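About Fosetti Rooms

Furnishing shared rooms since 2009
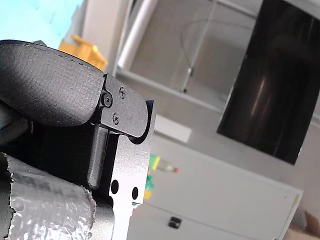
Fosetti Rooms supplies and fits out the plain, hard-working rooms that a building cannot do without: meeting rooms, training rooms, staff rooms, workshops and the odd corridor that has to double as storage. We sell cabinets, wall screens and their mounts, shelving, bins and tables. We also come and put them in, and we come back when a door drops or a hinge goes.

We are based in Lostincombe, in a unit behind the old feed store. The front half is a showroom and the back half is where we assemble and repair. Visitors are welcome in both, but please wear closed shoes if you want to go through to the back.

What we do

Most of our work starts with a room that already exists. Someone has a screen and nowhere sensible to put the things that go with it, or a wall of cabinets bought at different times that no longer line up. We measure, we draw it up, and we send one price that includes delivery and fitting. If you only want part of it, we will price that part.

Low cabinets under a screen are the thing we are asked for most. They keep the floor clear, they give you a surface for papers, and people do not walk into the screen because there is something in front of it. We make these in white as standard and in gray to order. Other colors are possible but they take longer and cost more, and they are harder to match if you want another one in a few years.

Our ranges

Sovard is our own cabinet line. It comes in 2 heights and 3 widths, and any unit can stand beside any other. Doors can be hung on either side. Handles are small and sit close to the door so that sleeves and bag straps do not catch on them. Shelves lift out without tools.

Rinaldi is the wall line: brackets, rails and screen mounts. It is meant for solid walls. We can fit it to a stud wall, but we will need to open the wall up first and put a board behind it, and that is priced separately.

We also carry storage bins in several colors, mostly for schools. Color is a good way to sort things when the people using the room cannot read yet, or are in a hurry.

How a job runs

You send us the size of the room and a rough idea of what has to live in it. A list is fine. We would sooner have a messy list of the real contents than a neat one that leaves out the box of extension cords.

We visit, normally within two weeks. The visit is free inside the county. We look at outlets, pipes, door swings and where the light falls, as glare on a dark screen is a common complaint and is much easier to deal with before anything is on the wall.

You get a drawing and a price. Changes to the drawing are free until you sign it. After that we charge for the time.

Fitting a single room usually takes one day. Larger jobs are done room by room so that you can keep using the rest of the building. We take the packaging away with us. We will also take away old furniture if you tell us in advance – we need to know what size truck to bring.

Repairs and parts

We keep hinges, handles, latches and shelf pins for every Sovard cabinet we have sold, including the early ones with the deeper base. Small parts are mailed free. If you are not sure which cabinet you have, look for the number inside the left-hand door, near the top.

We also repair cabinets by other makers when we can get the parts. Sometimes we cannot, and we will tell you before you have paid for a visit.

Our size

We are a small company and intend to stay that way. Last year we fitted 168 rooms. The workshop covers 2,000 square feet, and when it is full we stop taking orders until it is not. October tends to be the quietest month for fitting, so it is a good time to book if your dates are flexible. Summer fills up early with school work.

Visiting and contact

The showroom is open Monday through Friday, 9 to 4, closed for lunch from 12:30 to 1. Parking is at the side. Trade customers collecting parts should use the rear door and ring the bell.

Page last updated Jun 21, 2022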